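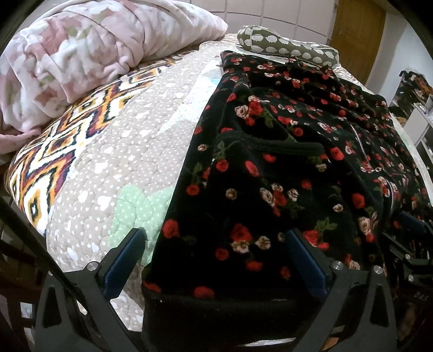 Taroda Pad Keeper Kit for hand-held grippers
June, by Etornam Lamptey

I'll start with the bad news, because it's why this kit exists. Our first Taroda keepers, the ones in the plain paper sleeve, can let a finger pad creep forward on its mount. Mostly you'd never notice. But if you handle clothes with zippers, a tooth can get in behind the pad and lever it up, and then you've got a bare metal corner poking out right where people put their thumbs when they clear a jam. I know because it was my thumb! Small cut, lots of swearing, and we stopped shipping on the Thursday.

Heiðrún Steinarsdóttir runs our test bench and she'd been saying for weeks that the lip was too shallow. She was right. She pulled 46 used keepers out of the returns bin and found 8 with a lifted edge, all of them off grippers used on laundry and bedding. None from the people doing boxes and cups.

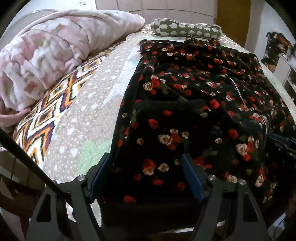

Soft goods are hard on a keeper in a way I just hadn't thought through. You close on a fold and the cloth bunches up, so the load comes at the pad from odd directions instead of flat on. A floral garment on a bed, with a fold gathered in the V between two blue pads – that's the kind of grab I mean, and a garment like that can easily have hardware buried in it somewhere. The new lip wraps the pad on three sides and sits deeper, so there's far less of an edge for anything to get under.

If you have the old ones, please take them off today. Don't tape them (I tried, and the tape rolls up and makes it worse). Send me a photo of both fingers and we'll mail a new set free, including to Usau and Chien customers who bought through the reseller.

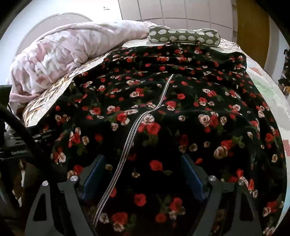
Fitting takes me 10 minutes a side. Lock the fingers open first, unplug anything you can unplug, and only then reach in. Snug the screws down evenly, then run a fingernail along the lip – if it catches, back off and reseat it.

In the box: two keepers, four screws, a spare screw for when you drop one in the carpet, and the Jatomska driver. Part number 408. The old keepers have no number on them at all, so that's the quick way to tell.

Not for powered arms yet. We're still testing that.

Last updated: June
Contact us | Copyright Taroda | Back to top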